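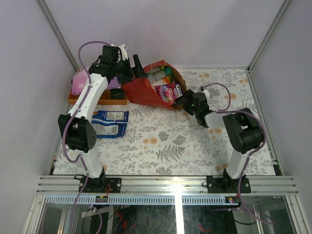
Bag-to-tray cell, fixed camera view. Both arms share the front rail; the bag is on its side at the rear.

Irker

Irker is the control and planning stack for a two-arm cell that moves packaged snacks between a shopping bag and a shallow tray. It covers perception, grasp selection, arm scheduling and episode logging. Motor firmware is kept in a separate repository, Sepp, and is required at runtime.

Status: usable, interfaces still changing. The config format was last broken in June.

Components

irker-see: segments packages from the fixed camera and returns one mask and one grasp candidate list per item. The patterned floor cloth is handled with a background model built at startup, so recalibrate after moving or replacing the cloth.

irker-plan: samples joint-space paths for each arm against a shared collision model. The walls, rail, tray and bag are static bodies. The bag is modeled as an open box with soft sides, and contact with the sides is permitted below a force limit.

irker-sched: decides which arm moves. The two workspaces overlap in the middle of the floor, and only one gripper may hold the overlap lock at a time. A lock held for more than 6 seconds is released and the arm retracts.

irker-log: writes joint states, commands, lock events and camera images to a single file per episode. Files open in Troment without conversion.

Running

Start Sepp first and wait for both arms to report ready. Then:

irker calibrate --cloth
irker run --task bag_to_tray --config cell.yaml

The calibrate step expects a floor with no packages on it. If it finds any, it exits with code 3 and leaves the old background model in place.

Configuration notes

retry_limit: grasp attempts per item before the item is skipped. Default 2.

cable_margin: padding added to the collision model for the cable loops at the wrists. The loops change shape with the pose, and the planner does not track them — it pads the links instead. Setting this too low gives paths that look valid and snag on the shoulder.

handle_mask: excludes the bag handles from grasp candidates. Leave it on unless the task moves the bag itself.

Known issues

Flat packages lying face up on the cloth are sometimes split into several masks when the printed panels have strong edges. Merging by height helps only if the package is thick enough to register.

Items deep in the bag are often hidden by the gripper during approach. The planner keeps using the last good mask, which can be stale if the contents shift.

Replay of episodes recorded before config version 37 needs the --legacy-frames flag.

The Vendeck gripper driver drops its first command after a long idle period. Send an open command before starting a run.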